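## 2024년 11월 5일 화요일, 시뮬레이션 파지 실패 건

작성은 내가, 욕은 다 같이.
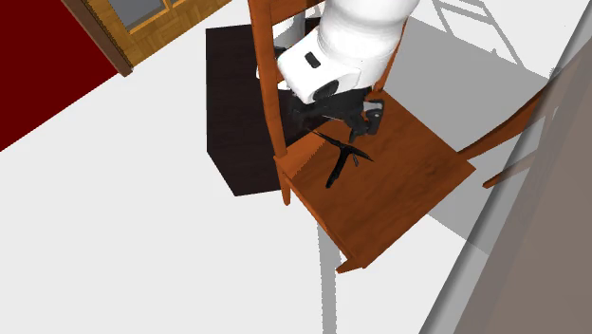

그림 1. 의자 좌판 위의 검은 삼각대 모양 물체와 그리퍼. 렌더 화면 캡처.

어젯밤 Clelline 씬에서 파지 시험을 40회 걸어 놓고 퇴근했다. 아침에 로그를 열어 보니 23회 실패. 절반도 못 잡는 로봇을 위해 서버 전기를 밤새 태운 셈이다. Kusum은 출근하자마자 로그를 보더니 "그래도 17번은 잡았네요"라고 했다. 고맙지만 위로가 안 된다.

실패 양상은 거의 같음. 접근까지는 멀쩡하다. 손끝이 물체 바로 위까지 와서 닫기 명령이 나가고, 그다음 스텝에서 물체가 좌판 밖으로 날아간다. 제일 멀리 간 건 520 mm. 파지 시험이 아니라 투척 시험이었으면 꽤 좋은 성적이다.

처음에 의심한 것: 마찰 계수. Grigoris가 6월에 고무 패드 값을 바꾸면서 메모를 안 남긴 전과가 있어서 제일 먼저 불렀다. 이번엔 무죄. 값은 그대로였다. 사과는 커피로 갈음함.

다음: 충돌 메시. 이쪽이 맞는 것 같다. 물체의 충돌 형상이 볼록 껍질 하나로 단순화돼 있었다. 다리가 가늘게 뻗은 물건을 껍질 하나로 싸 버리니 다리 사이 허공까지 꽉 찬 덩어리가 된다. 눈으로는 손가락이 빈 곳으로 내려가는데 물리 엔진 입장에서는 벌써 속에 박혀 있고, 그래서 침투량을 푼답시고 냅다 밀어낸다. 변환 스크립트 기본값이 그렇게 돼 있었다. 그 스크립트를 쓴 사람은 나다.

볼록 분해로 바꿔서 5회만 돌려 봄. 날아간 건 없음. 한 번은 긴 다리 쪽에서 미끄러졌는데 이건 파지점 문제라 따로 본다.

찜찜한 것 하나 더. 팔이 등받이 기둥 사이로 들어가는 경로가 나왔는데 플래너는 경고 한 줄이 없다. 확인해 보니 의자는 좌판만 충돌 목록에 있고 등받이는 빠져 있었다. 시뮬에서야 팔이 나무를 유령처럼 통과해도 그만이지만, 같은 설정 파일이 Dorkport 실기로 넘어갈 예정이었다. Ama에게 바로 전화해서 배포를 멈췄다. Ama 말로는 오후에 올릴 참이었다고. 등골이 좀 서늘했음.

할 일

- [x] 실기 배포 보류 (Ama)
- [ ] 등받이, 다리까지 충돌 목록에 넣기. 의자 말고 다른 가구도 확인
- [ ] 변환 스크립트 기본값 수정, 리뷰는 Loukia
- [ ] 같은 조건으로 40회 재시험. 이번엔 연속 실패 시 자동 중단 걸고 퇴근할 것
- [ ] 충돌 목록에 없는 물체가 있으면 실행을 거부하게 만들기. 경고만 띄우면 나부터 안 읽는다

Loukia가 볼록 껍질 쓰는 물체가 더 있는지 목록을 뽑는 중. 벌써 스크롤이 길다.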